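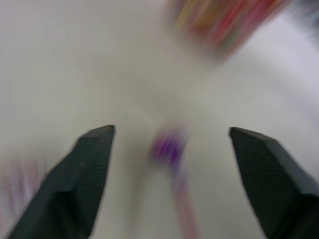
Wed 11 December

Werkstead, veneer notes cont'd. Pulto desk top. Writing this up fast before I have to unload the press.

Opened the press this morning and the top came out with bubbles again. Same zone as the last try, left of center and along the front edge. Tapped it all over with a fingernail, dull click where it's down, papery rattle where it isn't. Marked the bad spots in chalk. Not pencil, pencil dents this stuff.

What we did, so it's written somewhere:

Panel 638 mm front to back, walnut both faces, hide glue, cold room overnight. Glue from the Roltatow bag, the newer one. Soaked in cold water until the grains went fat and soft, then warmed in the pot. Spread with the wide brush, core only. Laid the face veneer, hammered from the middle out, flipped, did the back face, cauls on, into the press.

What went wrong, guesses in order of how much I believe them:

Glue gelled before the press closed. The cauls were cold, they'd been leaning on the outside wall. I could see my breath back there yesterday. Glue was fine in the pot and stringy on the panel by the time the back face was down. Two faces in one go is too much for one person and I did it anyway.

Pot too hot. Found the dial at 165 when I came back from lunch. That's degrees F, the dial has no letter on it, keep forgetting. I'd like it well under that. Cooked glue goes thin and smells worse than normal and doesn't grab. Don't know how long it sat there. Dumped the rest of the pot.

Veneer wasn't flat to begin with. The crotch piece had a wave in it and I told myself the press would take it out. It didnt.

Core dusty. Maybe. Wiped it but wiped it with the rag that had been on the floor.

Repair on the existing top: slit the bubbles along the grain with a new blade, work in warm glue with the palette knife, press down with the warm iron through brown paper, then a block and clamp. Small ones near the edge went down first time. The big one left of center took two goes and there's still a faint ridge if you look at it toward the window. May scrape out. May not. Leave it till it's had a few days, scraping swollen walnut just makes a hollow later.
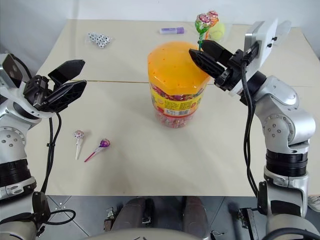 White tabletop, same day.

Test strips next. Cut from the offcuts of the same core and same veneer, 8 of them, labelled on the back in marker so the labels survive the scraper. Half with cauls straight off the wall, half with cauls that sat on the radiator first. Otherwise the same brush, same pot, same amount of glue as near as I can do by eye. Room at 70 by the time I started, which took most of the morning with both doors shut. Tape over the gap under the back door helped more than the second heater did.

Strips with warm cauls: all down tight. Tried to get a knife under the corners and tore walnut before the glue let go. Good.

Strips with cold cauls: one rattles end to end, one rattles at the corner, the others sound ok but I don't trust them. Peeled the bad one. The glue on the core still has brush marks in it and the back of the veneer is almost clean, so it skinned over before it ever touched. Kept the peeled one, it's in the drawer with the toothed irons if anybody wants to look.

So cold cauls, mostly. The hot pot may have helped it along but I haven't tested that and I'm not going to cook good glue to find out. If someone has old stuff to burn through, go ahead, write it in here.

Things to do different on the next full top:

Warm the cauls. Radiator is fine for strips, not big enough for a whole top. Could stand them in front of the heater and turn them. Could use the blanket from the steam box. Don't lean them on the outside wall ever, put the rack on the other side.

One face at a time? Everyone says don't, the panel cups. July top was done one face at a time and it cupped, and then it went back when the second face was on. Mostly. I'd still want two people and both faces.

Flatten the crotch first. Glycerin mix, paper, boards, weight, change the paper daily till it comes out dry. Start that tonight or there's no point talking about a date.

Tape a mark on the pot dial.

Wider brush. The one we have sheds. Found three hairs under the finish side, well one of them might be mine.

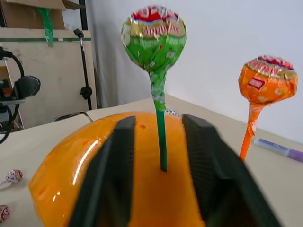 Added underneath in green ink: You could skip all this and use the slow stuff. Put a bit of urea in the hide glue and you get enough open time to lay both faces alone and have a coffee. I did the drawer fronts that way and they're still flat. It does take longer to go hard, so leave it in the press a second night.

Ok, fair. I'd wondered about urea. Two things bother me. Damp. The client (Vukčević) has the desk going in a room with a lot of plants, and I've read slowed-down glue is softer in damp air. Don't know how true that is at the small amount you'd need. And the drawer fronts were straight grain, nothing pulling. Crotch pulls.

Will do a pair of strips with urea anyway, crotch on both, one left in the bathroom for a week. Label them U.

Other bits:

Vukčević want to see the top before the edging goes on. Told them next week, said nothing about bubbles. The repaired top might be ok as the underside of something. Or cut it down for the small shelf. Not throwing out that much walnut.

Roltatow bag, fold it over and clip it, it was open again. Grains at the top had gone clumpy. Need to order another before the break, they close early.

Press screw nearest the wall is stiff. Wax, not oil, oil gets on the veneer.

Blade for the veneer saw is at the end of its life, burnishing it doesnt bring it back anymore.

Left to do tonight: mix glycerin, paper the crotch, weights on, pot off at the wall and not just the dial. Strips stay in the rack, please don't move them.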